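Belgian liège waffles for a street fair: dough ahead of time, or give up now?
Posted in Food Stalls & Small Catering
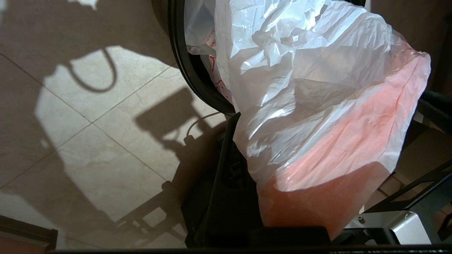 White bag over the bin rim

Charoen Chantharasri
Asked in June, edited once for spelling

I have talked myself into a waffle stall at the Momholm street fair. Liège waffles, the chewy kind with pearl sugar in them, made from yeast dough, because apparently I looked at pancake batter in a squeeze bottle and thought that sounded too easy.

My plan is 300 waffles over one evening, gates at 4 p.m. I have two cast iron plates and one helper (my cousin, paid in waffles). My oven at home fits a normal family's worth of dough and my fridge fits slightly less than that.

What I can't work out is the dough. If I mix it the morning of, I'm up at an hour I've only ever seen from the other side. If I mix it the night before, everything I read says it will be either wonderful or a sour balloon pushing the fridge door open. Test batch one was fine. Test batch two rose over the side of the bowl and onto a shelf of yogurt.

So, can I shape the balls the night before and keep them cold until I need them? And does the pearl sugar go in before or after? Mine half dissolved the second time and the waffles came out tasting good but looking like they'd been in a fight.

I also have to pick a price and would take opinions, though I know what asking for opinions gets you here.

Prasert Thongdee
Marked helpful

Yes, overnight is fine, and I'd say better. I did the Tumuvell night market for 5 summers with the same kind of dough and never once mixed it in the morning, mostly out of laziness.

Cut your yeast by a third from the same-day recipe. Let the dough rise at room temperature for an hour, no more, then knock it flat and get it into the fridge in shallow trays. Your yogurt incident was a deep bowl. The middle of a big lump stays warm half the night and carries on like it's at a party.

Sugar goes in last. Take the dough out, let it soften just enough that you can work it, fold in the pearl sugar, shape the balls, and put them back in a cooler with ice packs. I'd do that after lunch on the day. If the sugar sits in the dough overnight it pulls in water and you get your fight victims again.

Then bring the balls out a tray at a time and let them sit for half an hour before they hit the iron. Straight from the cold they cook brown outside and stay pudding in the middle. Customers will eat that once.

On two plates, 300 is a lot of waffles for one evening. Work it out with a timer at home before you buy the flour. I'd aim lower and sell out, which people strangely admire.

Scrape the plates while they're hot. Burned sugar sets like roof tile, and I have the bent spatula to prove it.

For price, add up what a waffle costs you including the stall fee, then add whatever it would take for you to stand next to a hot iron in June.

Onby

Why not just buy frozen? Heat them up, dust some sugar on top, done. My brother-in-law does it with pretzels.

Charoen Chantharasri
Reply to both

Thank you, Prasert. Shallow trays it is. I timed the irons tonight and you're right about the number, so I'm cutting it down and telling my cousin it was a business decision.

Onby, I did consider it. Then I remembered I've already bought the pearl sugar, and there is a great deal of it.

One more thing if anyone's still reading: do the shaped balls need covering in the cooler, or will they survive with just the lid on?

Prasert Thongdee

Cover them. Oiled plastic wrap, pressed down lightly. They grow a skin otherwise and it stays leathery on the iron.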